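May 2022

Second week at Mirholm. I spent the day in the chair again, hands in the controls, teaching a pair of arms to deal with laundry. I've started calling the whole setup Roy because that's what's written on the door of the room, left over from whoever had it before us. Roy does not know how to fold. Roy knows how to do what my hands do, a fraction late. I'm told the folding comes later, once there are enough of my tries to learn from.

Blue cloth on the table, which is most of my life now:

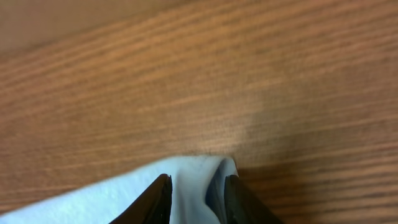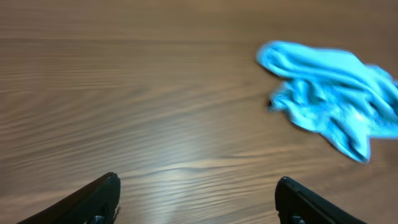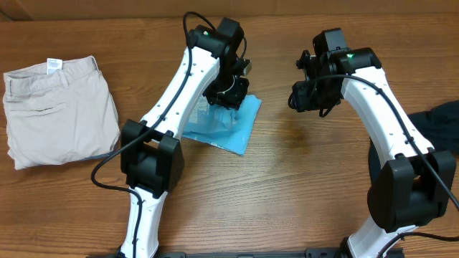
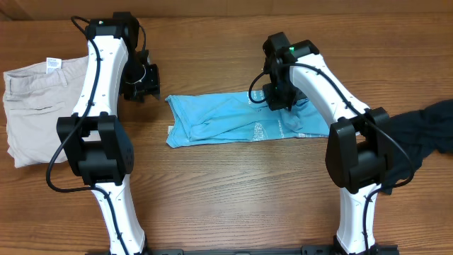
I did 89 tries before I lost patience and went out for a sandwich. The target for the week is 221. I asked why 221 and got an answer about balancing the set that I wrote down and still can't follow.

The part I don't buy is the idea that I'm a good example. I fold badly at home. My towels look like they fell off a truck. Here I have no feeling in the fingertips at all, so I'm guessing from the screens whether I've got one layer or two, and half the time I guess wrong and go back. They tell me the going back is useful, it shows recovery. Maybe so. It also seems like a handy way to never throw anything out.

The right side is still worse than the left. I keep reaching too far and having to back up, and my shoulder complains by the middle of the afternoon. I asked for a lower chair on my first day. The chair is the same chair.

Someone upstairs played us the clip from Fluvton, where their arms fold a shirt with no person driving. Very smooth. Same shirt every time, same spot on the table, as far as I could tell. I asked what it does with a shirt that's inside out and the talk moved on to lunch. I'd love to see that clip again with my shirts.

We did get to try ours on its own before closing. They gave it 20 goes with whatever it had learned from last week's batch. I'd counted three I would call folded. The sheet says seven. I suppose it depends on who has to put them in the drawer.

I don't hate the job. It's quiet, it pays better than Rurnholm did, and now and then a corner comes over clean on the first pull and I'm pleased with myself like a kid. Then I remember I could have done it with my own hands in four seconds, and the try took 33.

Shoulder bad tonight. Heat pad, soup, bed. There's a basket of clean clothes by the couch and it can stay there until the weekend.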